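Appliance riser

An appliance riser is any support placed under a refrigerator, freezer, washing machine or similar household appliance to lift it off the floor. Risers range from molded plastic feet and welded steel stands to loose bricks, blocks and boards. The improvised kind is also called a brick stand or, in the Ketdale district, a "step." Risers are most common in ground-floor homes, where floors are washed with a bucket or hose and rainwater may come in at the door.

Purpose

A raised appliance keeps its lower panels clear of water on the floor. Steel cabinets tend to rust first at the bottom edge, where mop water collects and dries slowly. The gap also lets a broom reach underneath, and it brings the lowest shelf or drawer a little closer to hand. On an uneven floor a riser may be used to level the cabinet so that the door closes by itself.

Height is a matter of habit. A single course of brick laid flat is the usual minimum. In a household survey carried out for the Flolimside housing office, Heloísa Amaral recorded 368 kitchens with a raised refrigerator. Bricks or blocks were used in 14 of every 40, and the remainder had bought stands, timber frames or a built-in concrete base.

Materials

Fired clay brick is cheap, does not rot and carries a heavy load when laid flat. Whole bricks are preferred, but broken pieces left over from building work are widely used, often with a whole brick across the top to spread the weight. Chipped brick sheds an orange powder, and many people put cardboard underneath to catch it and to protect a polished floor.

Wood blocks are lighter and grip the cabinet better, though they swell if they stand in water. Stone offcuts are strong but slippery against metal feet. Hollow concrete blocks are suitable only with the webs upright.

Commercial stands have a square frame with adjustable feet, and some have casters. The Flitix stand, sold in Ketdale hardware stores, has a sliding frame that fits cabinets of different widths.

Examples in use

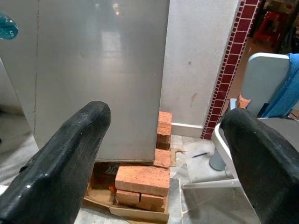 Refrigerator standing on clay bricks and brick pieces, with a flattened cardboard tray beneath them.
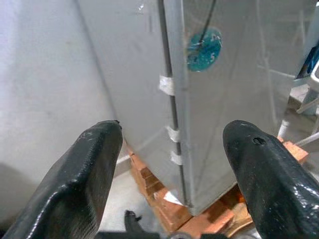 Gray appliance cabinet above orange bricks, with small pieces of white tape across the seam.
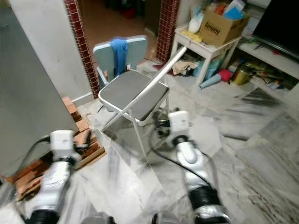

Folding chair on a marble floor, with a small pile of reddish-brown blocks at the base of a gray panel.

Building a brick riser

The appliance is unplugged and emptied, and loose shelves are taken out. One person tilts the cabinet while a second slides the first support under a front corner. The opposite front corner follows, then the back. Supports belong under the feet or the frame rails, never under the middle of the base panel, which is thin and may bend.

Each support should be wider than it is tall. Pieces that rock are replaced or turned over before any weight is put on them. A level laid across the top shows whether the cabinet leans; most makers suggest a very slight tilt to the rear. The power cord must still reach the outlet without being pulled tight.

Safety

Dry-stacked columns can shift when the cabinet is pushed or a stuck door is pulled hard. Everaldo Barros, in a repair manual published by Coutinho, advises against stacking more than two courses without mortar and recommends checking the supports whenever the floor is washed. Upright appliances with heavy doors are the least stable — the weight moves forward as the door swings open. Washing machines should not be placed on loose brick at all, as vibration walks the pieces out of position.

See also

Kitchen plinth
Furniture leveling
Floor drain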